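Selling used golf balls online: how to sort, wash and price them
Category: Hobbies and Crafts > Buying and Selling
Posted July 4, 2023

Annunziata Negri
My uncle moved to a smaller place and left me all the golf balls he had picked up over the years. I counted them over the weekend and there are 962. He lived behind the Zuccaro course and walked the edge of it most mornings, so they came out of the brush and the ditch. The course knew him and let him keep what he found.

I don't golf. I would like to sell them and I have a few things I can't figure out.

First, cleaning. Most have dried mud in the dimples and a few have a brown stain all over that soap doesn't touch. Is there something that takes that off, or are those just bad?

Second, sorting. I have been going by brand, but inside one brand there are different model names and I don't know if that matters to a buyer. There are a lot of Winen balls and then a mix of everything else.

Third, price and shipping. I looked at Flovex and the prices are all over. One person has a dozen for 99 cents plus shipping and the next wants fifteen dollars for what looks like the same thing. I have no idea what a box of these costs to mail.

For pictures I have green cloth put up with cloth running down the walls and across the floor. I plan to use that for all the listings so they match.

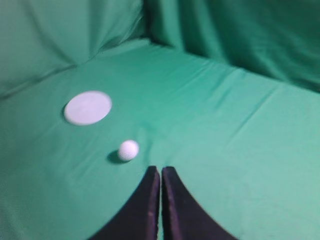 Green cloth, walls and floor

I'm in no hurry, but I would like the buckets out of my garage before November. Thanks for any help.

3 replies

Filippos Gavalas
I have been selling used balls for a while. I'll go in the order I would do the work.

1. Throw out the bad ones first.
Any ball with a cut, a crack or a bulge goes in a separate bucket. Don't wash those. If you see a flap of cover lifting, same bucket. You can give them away to somebody who hits balls into a field.

2. Wash.
Put the rest in a bucket of warm water with dish soap and leave it overnight. The next day scrub each one with a nail brush, rinse, and lay them on an old towel. Dried mud comes out easily once it has soaked. For stains I use Millent powder, one scoop to a bucket, no more than an hour, then rinse twice. Wear gloves. Do not mix it with bleach or anything else under the sink. Skip the dishwasher too. The heat isn't good for them and the grit isn't good for the dishwasher.

The balls that stay brown after that have been in water a long time. You can't get that out. They are still sellable as practice balls if the cover is sound.

3. Grade.
Most buyers know these three grades, although every seller words them a little differently:
Near new: shiny, no pen marks, no scuffs you can feel.
Good: light scuffs, small logo or player mark allowed.
Practice: stained, dull, or marked up.
Do it by a window in the daytime. I graded a whole batch at night under a kitchen bulb once and had to do it over. When you can't decide between two grades, use the lower one. Returns cost more than the difference.

4. Sort by model, then by brand.
Yes, model matters, more than brand does. The soft covered balls sell for several times what the hard distance balls do, even with the same company name on them. The model is usually printed on the side in small letters. With the Winen balls I would split them by model if you have at least a dozen of one kind, and put the leftovers in a mixed lot.

5. Take the pictures.
For near new lots, take one close shot of a single ball on plain cloth so people can see the dimples and the shine, and then a shot of the whole dozen with the printing facing up. Turn the flash off. It puts a white spot on the ball that looks like a chip. For practice lots show the worst ball in the bag, up close.

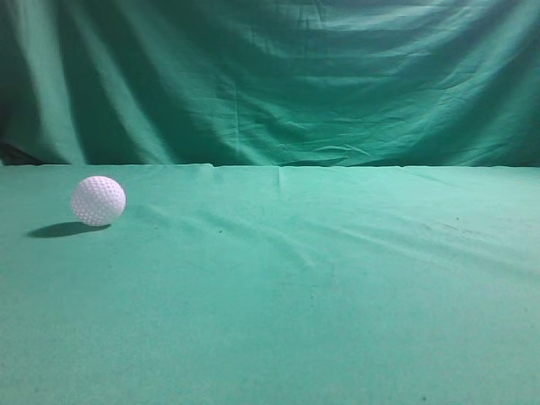

6. Price.
Search Flovex for sold listings, not the ones still up. People ask for anything. Take the middle of the sold prices for that model and grade, with shipping included, and start there. The 99 cent dozen you saw probably had the real price in the shipping charge, so add the two together before you compare.

7. Pack and mail.
A golf ball weighs a bit over an ounce and a half, so a dozen is a little more than a pound before the box. Use a mesh bag or a zip bag inside the box and fill the empty space with paper. If they can roll, the box will get opened up at the corners. Weigh one packed box before you list anything. Bigger lots work out cheaper per ball to mail, and practice balls are hardly worth selling in less than four dozen.

If you get tired of it, sell all the practice grade to one person who picks up. My biggest single sale was 817 mixed balls to a man with a driving net and a truck. It was less per ball, but I only had to deal with one person.

fairwaydave
just put them in a bucket at a yard sale, 4 for a dollar. kids buy them

teal_thimble
I can't help much with the golf side but I sell vintage buttons and small kitchen things, and some of it carries over.

Green is fine for white balls. If you have yellow or orange ones mixed in, try a gray or plain white cloth for those and compare, since green can throw a cast on the colors in some phones. Buyers who order yellow and get something that looks like lime will write to you.

Wrinkles show more than you think they will, mostly in whatever hangs at the back. Steam it while it hangs, or put it in the dryer on low with a damp washcloth for ten minutes and hang it right away. An iron works on cotton, but check the tag before you try it on anything shiny. I keep mine rolled on a cardboard tube and it stays flat enough. If you don't want to bother, move your item forward on the table so the back goes a little soft.

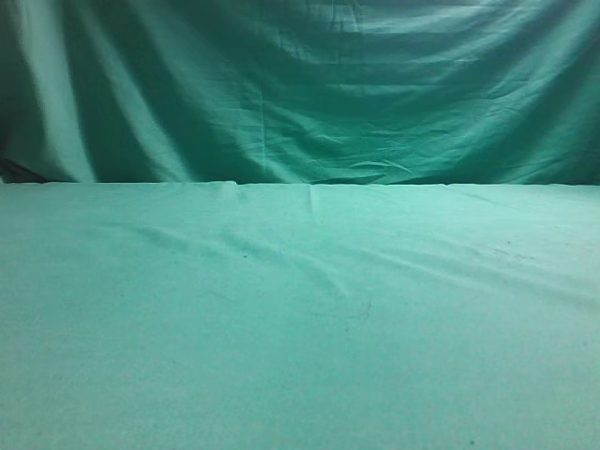 Wrinkled cloth at the back, lighter cloth on the table

Also write a number on each bag and put the same number in the listing. When you have forty bags that all look alike you will mail somebody the wrong one. I did it with two sets of buttons and paid postage four times.

Annunziata Negri
Thank you, this is a big help. I did the soak last night with the first bucket and the mud came right off. I had been scrubbing them dry. I will look for the Millent powder this week.

One more thing for Filippos: some of the balls have a company logo on one side, a bank or a car dealer. Do those go in Good, or do I keep them apart?

Filippos Gavalas
Keep them apart and sell them as a logo lot. A few people collect them. The rest just want them cheaper. If any are from a course that has closed, list those one at a time.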